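September, late, kitchen table

Trefor Jarman came by the shop this morning with a case of Gumon under his arm and the look of a man who has already spent the money. He wants me to switch. He sells the stuff, so of course he does. A water-resistant dual-cure emulsion, he says, good for plastisol and water-based and discharge, holds a halftone you could put under a loupe. I have heard that speech with four or five different labels on the bucket.

I told him I'd shoot two screens and see. He left me a quart and a step wedge and told me to start at 15 seconds on the LED unit, which seemed short to me. It was short. The first screen came out slimy on the squeegee side and half the fine type went down the drain. He'll say I underdried it. I had it in the cabinet overnight with the dehumidifier going, same as every other screen I've coated in that room, and those came out fine.

Second screen I gave more than double, coated one and one on a 57-thread mesh (he talks metric, so I've started writing it that way too, against my will). Better. Edges clean, small dots mostly there. I'd call it as good as what I already use, and what I already use costs less. When I said so on the phone he told me the savings come later, in fewer breakdowns on long water-based runs. Maybe. I've noticed the savings always come later.

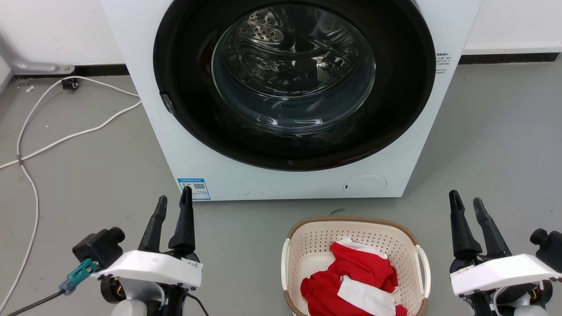 What I did not like was the reclaim. The tech sheet says it strips easily, and I let the remover sit the time it says to let it sit, and I still had a ghost of the Avon job across the bottom third of the mesh. Avon is the rowing club order, navy on gray, nothing difficult. Could be ink stain and not emulsion. I hit it with haze remover and most of it left. I wouldn't put my name on "strips easily," though.

The other thing going around is this Stolteo business, where you send them a photo of your step test and they send back an exposure time. Sönmez over in the next unit swears by it. He printed me his chart and it's a nice-looking chart. I asked what bulb it was figured for and he didn't know. I asked if it cared about the color of the mesh, yellow against white, and he didn't know that either. So it's a number from somebody who has never seen my lamp. I'll stay with the wedge.

To be fair to Trefor, the color is good. It's a deep blue-green and you can read the image on it without holding it up to the window, and my eyes aren't getting younger. It also coats smoother than mine, with less drag on the trough. If the price came down I'd think about it for the halftone work only.

Plan for the week: shoot one more at a longer time, post-harden it, and run the full Avon order on it with the water-based white. If it gets through the run without pinholes I'll tell him so. If it doesn't I'll tell him that too, and he can have the rest of the quart back.

Need more blockout tape. The last roll is mostly cardboard.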